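OK so a few of you asked how the home network saga ended, and I've finally got a cup of tea and a quiet hour, so settle in, this is going to be a bit of a thread.

For anyone who missed it: I could reach my little file server over IPv4 all day long, no complaints. Over IPv6 it worked for a while after every reboot and then went quiet. Same machine, same cable, same switch. I was losing my mind a little.

First thing I did was blame the firewall, as one does. I turned it off on the server for ten minutes (yes, I know, I know) and nothing changed at all. Turned it back on and apologized to it.

Then I blamed DNS. The server is called stekum on my network and I'd pointed the name at its v6 address by hand last September and felt very clever about it. The name still resolved fine. It just resolved to an address the server wasn't using anymore!
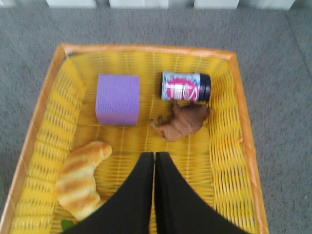

My provider hands out a new prefix whenever the router reconnects, so the whole front half of the address changes. I had typed the old one into the DNS entry, the backup job, two bookmarks and a script I'd completely forgotten writing.

But that didn't explain why it worked after a reboot, and this is where Nusrat Biswas stepped in and was so patient with me. She had me run ip -6 addr on the server and paste the whole thing. There were two prefixes in there, the new one and the old one, and the old one was marked deprecated.

The backup log had 1,437 lines in it and 202 of them were timeouts. I read far too many of those before Nusrat told me gently to stop reading and go look at the router.

The fix, for those who skipped down here: I turned on a ULA prefix in the router, so everything in the house gets a second address starting with fd that stays put whatever the provider does. Pointed stekum at that one. Backups, bookmarks and script all use the name now, no more typed addresses.

It's been up for 59 hours, which for me is a personal best. Thank you also to Ho-yin Tang for the reminder to lower the TTL before changing the record. I did it after. Next time!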